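Cable management thread, because three people have asked how I sort power strips before they go anywhere permanent. It's long. Mute now if you have no opinions on mains leads.

Context: the desk at the Drindale flat had one socket behind it and far too much plugged into that socket, in series. I have been replacing the lot with the coloured modular type. The white cords are all the same white, which makes it hard to tell whose tail is whose once they are on the floor.

Step one is to get everything out at once. Strips, loose modules, cords, baskets. Don't sort as you go. You need to see how much lead there is before deciding where any of it lives.
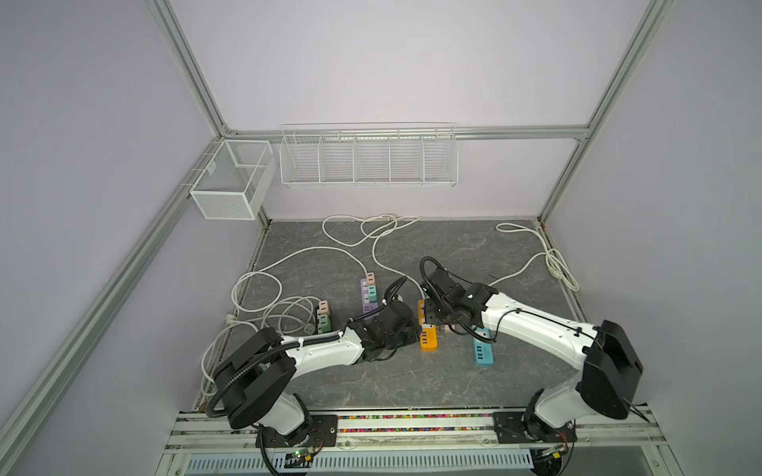 Maribel Restrepo: Why not just buy shorter leads? I did the whole of my office with half-metre ones and there was nothing left over to hide.

Fair question. Short leads work if the strip is going next to the socket and staying there. Mine has to go up from the skirting and along, and I have moved this desk twice already. Slack is annoying but you can store it. You can't store a shortfall, and joining one strip to another to make up the distance is the thing I'm trying to stop doing.

On baskets. The long wire one has five compartments and I'm allotting them by job: screens, chargers, network, audio, spare. One strip or one bundle of slack per compartment. If it doesn't fit, it is the wrong strip for that job.

A wire basket beats a solid tray for this. Air gets through, dust falls out, and you can put a cable tie through it at any point. I had a Nunodero tray before and it collected fluff at an impressive rate.

Coiling: wide loops, no tight bends near the plug, one hook-and-loop strap at the middle. Never coil a lead that is carrying anything heavy – a heater, say – because a tight bundle holds its heat. Heater goes straight into the wall, no strip at all.

Colours. I used to print labels, and the Drallance tape peeled off after one February with the radiator on. Coloured strips do the same work with no glue. The only rule is one colour, one job, and write the key down somewhere. Mine is taped inside the cupboard door.

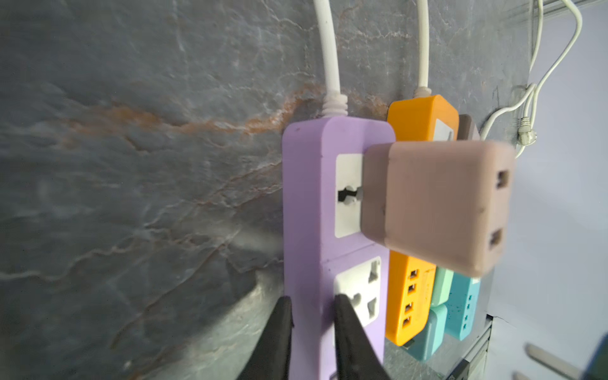

Orientation matters more than the colour. A strip on its side collects less dust in the sockets, but a bulky adapter needs clearance on both sides, and the usual mistake is to space strips by their own width. Space them by the widest thing you will plug in. The pink-beige block on the purple strip is the case in point: it is boxy enough to come across the middle of the orange one. Move either strip along a bit, or keep blocks like that for the end of the row.

USB-only strips can sit closer together, as the plugs are small. I'd still leave room for fingers.

Ratings: check the figure moulded on the strip, add up what's going on it, stay well under. My old Matar extension had the number worn off completely, so it went to the recycling point.

Screws, spacing and the final run along the back of the desk will be a separate thread. I need to find the drill bits first.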